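4. Data Collection

4.1 Tabletop pushing with written instructions

All of the results in Section 5 come from one table. We say this early because an earlier draft of this paper used the phrase "a range of environments," and our colleague Radek Hájek asked, in the margin, what the range was. It was one board, at one height, in one room in Tukirstead, mostly in November.

The task is simple to state. The robot, which we call Ullik, holds a single rod pointed straight down. It may move the rod in the plane above the board. It may not grasp, lift, or flip anything, although it found ways to do the last of these that we had not planned for. An operator types a short instruction such as "push the blue cube to the left of the yellow heart," and Ullik has 30 seconds to make the sentence true. The policy sees one camera view and the text. It gets no block poses, no contact sensing, and no second chance.

We use eight blocks in four colors, two to a color. Shapes repeat across colors in two cases: there is a red star and a green star, and a red cylinder and a green cylinder. This was deliberate. With eight unrelated shapes, a policy can ignore color words completely and still look very clever, and our first policy, Jireš, did exactly that for 7 weeks while we congratulated it. The repeated shapes force it to read the whole noun phrase. The hexagonal prism and the triangular prism do a related job for the word "prism," which on its own settles nothing.

Before each episode the blocks are scattered by hand. We wrote a script to propose random layouts, and the operators ignored it. Comfort Ansah later compared the hand-made layouts with the proposed ones and found that people like to leave space between things. Hand scatters contain fewer touching pairs than chance would give, so our training set is somewhat kinder than the world. We correct for this at test time by drawing a fixed share of starting layouts from the script and having a second person check that they were followed. Figure 2 shows a layout of the spread-out kind, with the rod over the far part of the board, next to the red cylinder.
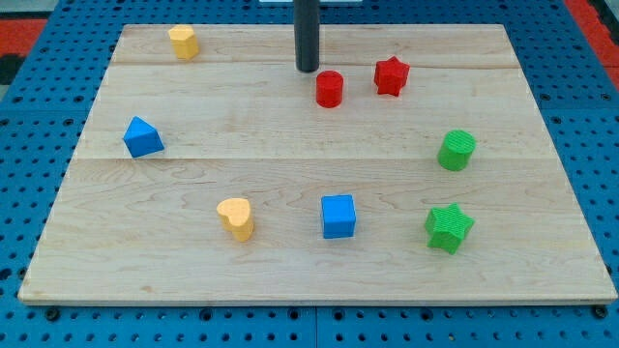
Figure 2. The pushing board with all eight blocks. The two stars and the two cylinders can be told apart only by color.

4.2 Labeling after the fact

We collected 3,000 episodes by teleoperation. In the first batch, the operator received an instruction and then carried it out. This produced clean labels and very bored operators, and bored operators push things in straight lines. For the remaining batches we turned the order around. Operators were told to move blocks as they pleased, and a different person later watched the recording and wrote down what had been achieved.

The second method gave us more varied motion and much more varied English. Marcela Murín wrote "nudge the red star toward the red cylinder" where Kazimír Danko, watching the same clip, wrote "star left." Both are correct. We kept both, on the grounds that future users will include people like Kazimír. Labels that named a block without enough information to pick it out ("move the star") were kept in the training set but removed from the test set, where we would have had to argue about them.

The two labelers disagreed on which block had been the target in 31 clips. Most of these were chain pushes, in which the rod moves one block and that block moves another. We had no principled rule for this case and settled on the block the rod touched first. Bořivoj Jurčo objected that this labels the cause and ignores the intent, and he is right, but intent was not recorded.

4.3 What counts as success

An episode succeeds if the named relation holds when time runs out and every block is still on the board. The second condition was added late. An early version of our Ostetti policy satisfied "separate the green star from the green cylinder" by sending one of them over the edge, and under the rule as then written this was a perfect score. Results under the old rule are given in the appendix for anyone who would like to see higher numbers.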